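July 20, 2022
By Yutong Bai

Speaker notes, group meeting at Lusdale, 20 minutes with questions

Good morning everyone, and thank you for coming. Today I will speak about how we collect small-object tidying data in real homes, and about one result which surprised Weidong and me. Please stop me if something is not clear.

(Slide 2. Wait until the title is read.)

The question is simple. If a policy learns from demonstrations made by a person with hand-held grippers, what matters more: many demonstrations in one room, or fewer demonstrations spread over many rooms? In our first study we had only one room, the test flat in Plultport. We collected 1000 demonstrations there. In the same flat the policy was good. When we moved it to Yanling's apartment, it failed on most of the small things, and it did very badly on soft bedding.

So for the second study we changed the plan. We kept the hardware the same and the training the same. Only the places changed. Each home gives us 88 demonstrations, and then we move on. The operator works with two grippers, one in each hand, and the task is to put small personal items into a container on a bed or on a table.

(Slide 3. Speak slowly, this is the main part.)

Why a bed? A table is flat and hard. The finger can touch it and nothing changes. A quilted cover is different, because it gives way under the finger pads and the stitching makes small hills. A thin thing like a cord bracelet can lie in such a place and has almost no height. The operator must decide the angle of approach before the fingers close, and this decision is what we want the policy to learn.

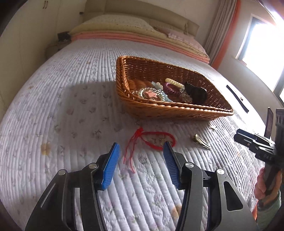

Keys are another kind of problem. They are rigid, but a bunch of keys has no fixed shape. When you hold one key, the others hang down and turn. In the first study our labels said only "keys" and we lost this information. Now Yanling marks the grasp point as well: the ring, the head of one key, or the whole bunch together. It takes more time for her, but I think it is worth it.

We also do not clean up the background. Pillows, blankets, curtains and strong light from a window can all stay as they are. Deming asked last month if we should close the curtains to make the exposure equal. We tried it in 2 homes. The videos looked nicer and the policy became worse in daylight, so we stopped.

(Slide 4. Result table. Do not read all the rows.)

Please look at the last column only. With 4 homes, the new policy is already better than the old one on bedding it has never seen, although the total number of demonstrations is much smaller. On hard tables the two are nearly equal. I want to be careful here: all the homes are in the same city, and two of the operators are authors. Fiachra will repeat the test in August with operators who do not know us.

(If there is a question about the Brotar baseline: we used their released settings and did not tune them. Say this clearly.)

(If there is a question about failures: the most common one is closing on the cloth together with the object. Show the backup video, the second one, as the first has no sound.)

Last slide. What we need now is more homes. If your home has a bed and you can give us one morning, please write to Deming Deng. You do not need to tidy before we come.

Contact: Yu group office, Lusdale | © 2022 Yu group | Back to top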